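The Cancel Button Is in the Basement

Last April I tried to stop paying for Skitetti, a meal planning app I had used twice, once by accident. Signing up had taken one thumb and the length of a red light (I was a passenger, relax). Getting out took 15 screens.

I know it was 15 because I wrote them down on the back of an envelope, like a man preparing for small claims court. Screen four asked whether I was sure. Screen six asked whether I was sure in a sadder font. Screen nine offered me three months at half price, with the "Yes, keep saving" button in a healthy green and the "No, I prefer to waste money" link in a gray that my eyes, at my age, took for a smudge. Screen 12 wanted me to call a phone number during office hours in a time zone it declined to name.

Regulators have a phrase for this sort of thing, "dark patterns," which makes it sound like wallpaper in a haunted hotel. I would prefer something plainer. If a gym locked the exit and made you answer a survey before you could reach your car, we would call the police, and the police would not ask whether the survey was optional.

The usual defense is that customers agreed to it. They did, in the sense that I have agreed to the weather. Skitetti's terms run to 115 paragraphs, and the one about cancellation sits near the end, after the part about which court I may complain to. I have a friend, Clémence Vasseur, who wrote this kind of text for a living until she couldn't stand it. She told me the brief was always the same: everything had to be in there, and none of it had to be found.
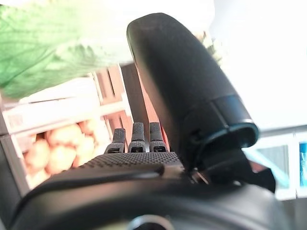
A robotic hand with three short black fingers and a textured palm.

Competition is supposed to fix this. If one company treats you badly, you take your seven dollars a month elsewhere. So I went elsewhere. I tried Broleo, which has a pleasant orange logo and a recipe for lentils I still make, and I discovered on the way out that Broleo and Skitetti are owned by the same parent, Grotia, and share a cancellation page down to the typo. I had walked out of one door of the shop and in through the other.

That is the part I would like the people in charge of competition policy to lose some sleep over. They are very good at mergers between giants, where there are maps and economists and a press conference. They are less good at a company like Grotia, which has bought eight small apps without any one purchase being big enough to interest anybody. Each deal slid under the threshold. Put them together and you have most of the places a tired person might go to find out what to do with a cabbage.

Fines don't seem to worry anyone much. A fine that arrives years after the fact, and equals what the company makes while its lawyers are at lunch, is a kind of parking fee. Maham Dhanial, who teaches consumer law at the college where my wife works, suggested something I liked better over dinner. Make the exit the same length as the entrance. If it takes one tap to join, it takes one tap to leave, and any company that can't manage it has to refund every month charged since the customer first tried.

I can hear the objections already. Some people do tap the wrong thing. Some would like to be offered the discount. Fine, let there be one screen that says "Are you sure?" and let it be written by an adult. I would even allow the sad font.

There was an honest version of this once. The Jasińska bakery, down the street from my first apartment, sold bread by subscription, and you quit by telling the woman at the counter that you were quitting. She would shrug and hand you your last loaf. I quit twice and rejoined both times.

Skitetti, meanwhile, has confirmed my cancellation by email, and would like me to rate the experience.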